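Features > Home & Work > Packing

Print this page | E-mail this story

THE BOX STAYS

Why good boxes never make it to the recycling, and what to do about the closet

6/18/18

It starts with one. A good one. Stiff sides, a lid that fits, maybe a tab you pull to open it. You take out whatever you paid for and you stand there with the empty box and think, no, too nice. Top of the closet it goes.

Then September comes, or a move, or a leak, and you open the closet and they come down on your head.

I have spent most of this spring looking at boxes. My own first (bad), then other people's (worse, some of them). Shoe boxes, phone boxes, hat boxes, the long flat kind that shirts used to come in. At Ziltosell, a repair and resale shop with a back room the size of a school bus, there's a whole wall of them, floor to pipe. Ask for the box to go with a used mixer and somebody goes for a ladder. A mixer with its box sells in a week. Without, it can sit till fall.

So that's the first reason people keep them. Resale. And it's a fair one, up to a point. The shop says the box matters for cameras, watches, tools, anything with a lot of small parts. For toasters, no. For a hair dryer, please stop bringing them in.

Second reason is moving. The maker's box is the best moving box the thing will ever have, provided you kept the insert. Most people toss the insert. Then the box is just a box, with a lamp rattling around inside it and a towel stuffed down one side. Keep both or keep neither.

Third reason is harder to say out loud. We like them. Black ones especially. There's been a run on black packaging for years now, matte, heavy, with a big gray photo of the product and white lettering. Cuypers, a small box works that still does short runs, told me black is most of what gets ordered. Their smallest run is 1000 and plenty of customers want a box that costs more than I'd spend on lunch.

It does show everything, though. Thumbprints, tape marks, a white crease at every corner that takes a bump. Don't use a wet cloth. A dry one, soft, and wipe in one direction. Tape comes off better if you warm it with a hair dryer (see, you kept one for something). Pull low and slow, back along itself. Pull up and the print comes with it and you have a brown stripe forever.

HOW TO CLEAR THE CLOSET

Get a table. This is the part everyone skips, they do it on the floor and give up when their knees go. A pale table top is best, you can see the bits that fall out. Screws, little bags, the spare fuse you bought another of last year.

One box on the table at a time. Lay it flat, face up, and read it. What is it for, do you still own the thing, is it still under warranty. If you can't answer the second one in ten seconds the box goes.

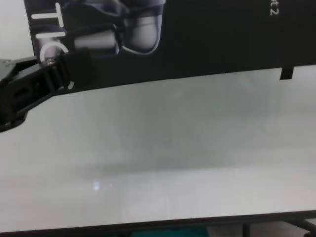 Matte black with a gray product picture, laid down on the table top.

Check the lid and the flaps next. A flap that hangs is fine, a flap that has torn at the fold is not, it'll go the first time you lift the box by it. Squeeze the corners. Soft corners mean damp, and damp means the rest of that shelf wants looking at too.

Now flatten or nest. Flat is better but rigid boxes won't go flat, thats what makes them rigid. So nest them, small in big, and write what's inside on a strip of paper tucked under the outer lid. Not on the box. Never marker on the box if you plan to sell.

Store long ones lying down. Stood on end they bow, and they fall, and they take the row with them.

HOW MANY IS TOO MANY

The Urnetti apartments, where I did most of my looking, give each tenant one storage cage in the basement. One household had 294 empty boxes in theirs, all logged in a notebook. Logged! By room. They were very nice about showing me, and I came away half convinced, then went home and threw out 10.

I'd set it at a shelf. One shelf, any size, and when it's full something leaves before something else comes up. Enum, the storage outfit across the river, sells a wire divider that turns one shelf into 2, which I suppose is cheating. I bought one. It's good, the clips are stiff and you'll want pliers.

What you clear out goes flat to the curb, tape off, inserts seperate. Foam usually isn't taken, ask first. Schools will take clean shoe boxes most of the year and can't get enough of them before art fair.

Keep the nice black one if you want. Put something in it.

Print this page | E-mail this story

Contact us | Copyright 2018, all rights reserved | Back to top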